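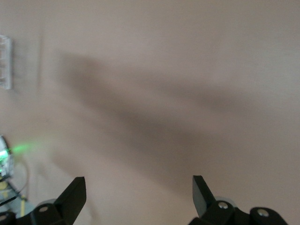

*The wall by the cables: green light, black leads and one yellow one.*

I've been putting off the cable corner for ages, so this page is as much a telling-off for me as it is tips for you. Everybody has one, I think. Ours grew bit by bit (a lead for this, a lead for that, something yellow I was scared to unplug) until it was a proper nest, and every time I ran the hoover past it I held my breath.

**Find out what everything is first**

Don't touch a plug until you know what's on the other end. I went along each lead with my fingers, from the device down to the socket, and put a bit of masking tape on both ends with the name written in biro. Masking tape is fine for this! You can buy lovely little printed tags but you'll only lose them. Fold the tape over the cable so it makes a flag, and write on both sides, or you'll be lying on the floor with your head at a funny angle trying to read it.

If you have several black cables that all look the same, do them one at a time and finish each one before you start the next. I did four together the first time and labelled two of them wrong, and my poor neighbour Shona Sutherland had to come round and sort out why the phone was dead.

Anything with a tag that says "no idea" goes in a box for a month. If you haven't missed it by then, off it goes to the recycling point (ours takes small electricals, do check yours).

**Tidying the tangle**

Switch off at the wall, take the plugs out, and shake the whole lot loose before you try to untangle it. Start from the loose ends, never the middle.

Then use hook and loop strips, the soft kind you can undo. I used plastic zip ties for years and regretted it each time I had to snip one with the kitchen scissors right next to a cable I needed. I bought a roll of Ilodico strip at the hardware shop in Molefe and cut it into lengths of 3 inches, which goes nicely round a small bundle. Do it up so you can still slide a finger underneath.

Leave a bit of slack near the device, too. A soft loop is what you want, no sharp bends where the lead goes in, as that's where mine have always split.

**That little green light**

If you've got a bright light on something and it glows up the wall at night, you have my sympathy. Khanyisile Zulu, who was my flatmate back in Plovatberg, used to drape a sock over hers. Please don't do that, these things get warm and they need the air! A tiny square of masking tape over the light itself takes the edge off and you can still see that it's on. Two layers if you're a very light sleeper. Keep it well away from any vents.

**Cleaning a pale wall behind cables**

Pale walls show everything. Black leads can leave grey smudges where they rub, and dust seems to love that spot.

- Dust first, with a dry paintbrush or a soft duster. If you go in wet you'll make paste.
- Try a white rubber on the smudges. It works far more often than you'd expect.
- If that doesn't shift it, wring out a cloth in warm water with one drop of washing-up liquid and dab, with everything still unplugged.
- Matt paint goes shiny if you scrub it. I have a patch in the hall to prove it, and no, it doesn't come back.

Have a look at the wall with a lamp held to one side before you start, and then move the lamp. I once spent a good ten minutes rubbing at a grey mark that was the shadow of the coat hook.

**Keeping it off the floor**

Stick-on cable clips are good on skirting boards but I wouldn't trust them on a painted wall, they bring the paint off with them. If you must, warm the clip with a hairdryer and ease it off slowly. For the skirting I put one every 50 cm and that has held up fine. Wipe the board down and let it dry properly before sticking anything on it, overnight if you can bear to wait.

I've still got the drawer of spare chargers to do. Shona swears by old loo roll tubes, one lead tucked in each and stood up on end, so I'm saving ours up in a bag under the sink.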